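Kurkbridge Kids Home How Things Work Words to Know Make and Try Grown-Ups

Numbers You Can Read and Numbers Made of Stripes

Numbers turn up in all sorts of places once you start looking for them. They're on front doors and cereal boxes, on the bottom of your shoes, and inside the lid of the peanut butter jar. Some of them were written by a hand holding a marker, and some were printed as a row of stripes with tiny digits tucked in beside them, and those two kinds have more in common than you might think!

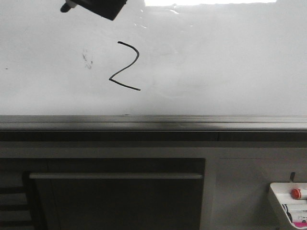
A 2 in black marker on a whiteboard, and next, a tube with a barcode on it.

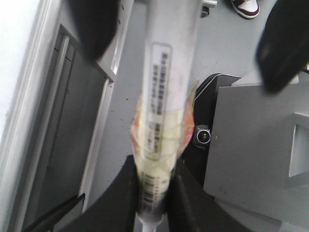
Let's begin with the kind you already know how to make. When you write a number by hand, you are drawing a shape that everybody around you has agreed to read the same way. Your shape can be a bit wobbly. It can lean over, or have a loop at the bottom, or be so big that it takes up half the page, and your teacher will still know what you meant (most of the time, anyway). People are wonderfully good at reading messy things. If you wrote a 3 so badly that it looked like a squashed worm, a friend could probably still guess it from the numbers on either side.

Whiteboard numbers are easy to wipe away, and that has to do with the ink and the board together. The board is very smooth, so there are hardly any little holes for ink to sink into. The ink has color in it, plus something slippery that keeps the color from grabbing on too tightly. After the wet part dries up into the air, a thin film of color is left sitting on top, and a dry cloth can push it off. Old writing sometimes leaves a gray ghost behind, especially if it has been up there a long while. A little whiteboard cleaner usually helps with that. Paper is a different story, because paper is full of tiny threads that drink the ink right in.

Now for the stripes. A barcode is a number too, only it's written for a scanner. Light from the scanner falls on the stripes, the dark ones soak most of it up, and the white gaps between them bounce it back. The scanner notices where the light comes back and where it doesn't, and how wide each stripe and each gap is. Every digit has its own pattern of wide and narrow. Put the patterns in a row and you have a whole long number, read in less time than it takes to blink.

So what does the number say? Lots of people think the price is hiding in there, and for most things in a store it isn't. The number is more like a name. The store's computer hears the name, looks it up in a list, and finds the price there. When something goes on sale, the store only has to change the list. Imagine having to put new stripes on 300 cans of soup!

You may be wondering why the little digits are printed there as well. They are for us. If a label gets scratched or crinkled, or if there's shiny plastic over it that throws the light off in funny directions, the scanner may not be able to make sense of the stripes, and then the person at the register can type the digits in by hand. On many store barcodes the last digit is a kind of helper, too. It is worked out from all the others with a bit of adding and multiplying, so if one stripe is read wrong, the sum usually won't come out right and the computer knows to try again.

Does it matter which way up a barcode is? Not very much. Many scanners send light out in several directions at once, so you can hold the package sideways or upside down and still hear the beep. On tall, thin things like tubes and bottles, the stripes are often turned so they lie across the straight part and don't have to wrap around the curve.

Try it at home: find a box or a can in the kitchen and copy its barcode digits onto a piece of paper in your very best handwriting. Then find another one from the same company and copy that too. Do the two numbers start the same way? They often do, and now and then they don't, so check a few.

Next: Why Do Rulers Start at Zero?

Contact Kurkbridge Kids | Copyright Kurkbridge Kids | Back to top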